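The floor at Killik Hall is finished, and it shines. Those of you who remember the old brown carpet (laid in sections, mourned by none) will want a moment.

Iason Tzanetos signed off on all 2,825 square feet on Tuesday and has since been seen looking at it with his hands behind his back, like a man at a lake.
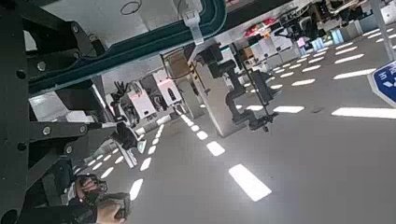
The ceiling lights now come at you from both directions, so bring a hat. Please carry things across -- dragging is how we lost the carpet. Cardboard boxes go flat to the Alik Street door by 4 p.m., including the one you are saving for something. We have 15 felt pads left and Iason knows where each of them is.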